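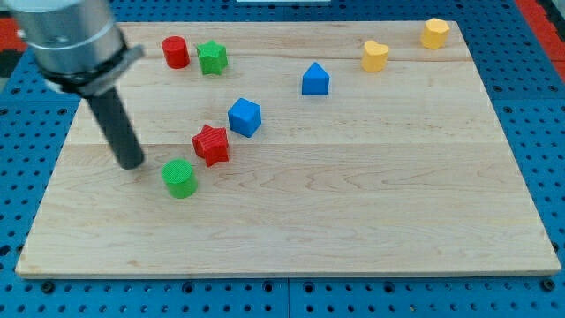

Arm and rod tip over the maple board, colored blocks out.

Ticket: Pushing bench, parts list for the second station
Project: Pilurano
Status: Open, waiting on quote
Opened: July

Original request

We want a second pushing station next to the first one and need a budget line for it before the end of July. The first bench has been a joy to work with, so the short version is: same again, please! The longer version is below, because a few things on the original order turned out wrong and I'd love to get them right this time.

What we would keep

The board. Maple, light finish, rounded edge. Blocks show up beautifully against it in every color we use, and the calibration hasn't needed touching since we moved over from the painted one. Oker can cut another from the same stock if we order before their summer break.

The perforated base. Being able to bolt things down anywhere is worth every cent. Two panels side by side again, same blue.

The plain rod with the rounded tip. We went back and forth over buying a proper gripper for station 2 and I'm now firmly on the side of the rod. It's cheap, it's easy to swap, and for pushing work it does everything we ask of it.

What went wrong last time

1. The clamp under the collar came in the wrong bore. Cavo replaced it free of charge but we lost 13 days. Please put the rod diameter on the purchase order itself this time. It was only in the email.

2. We bought one set of blocks and no spares. A missing star stops a whole run.

3. No cable budget at all. I took it out of the consumables line and heard about it later.

Update, 9:40 am

Cavo answered already (fast!). They can do the collar and clamp as a matched pair for station 2, and they'll hold the old price if we take two pairs. I'd like to take two. That leaves one on the shelf, and the last swap cost us a full afternoon of hunting for screws.

Still open with them: whether the rod comes in the dark gray finish or only bare metal. Bare metal throws a glare into the overhead view, so I'd rather pay a little more.

Update, 2:15 pm

Talked to Ji about blocks. They print to order, minimum 20 pieces, and they'll mix shapes and colors however we like. I asked for cylinders, stars, cubes, hearts, hexagons and the pointy five-sided one. The ridged tops stay. I know they look like a leftover from printing, but they help us tell which way up a block is, and I've grown fond of them.

Lead time is 10 working days from the day they get the file.

One question for whoever signs off: could we go a bit over the minimum and give each station its own spares? Sharing a box between two benches sounds fine until both are running.

To do before this can close

- Rod diameter and finish on the Cavo order
- Second clamp pair: yes or no
- Block file to Ji
- Board thickness to Oker, they asked for it again this morning
- Separate line for cables and bolts, please please
- Check that the table for station 2 will take the weight with the arm fully stretched out

I'll measure the board tomorrow before the first run and add the number here.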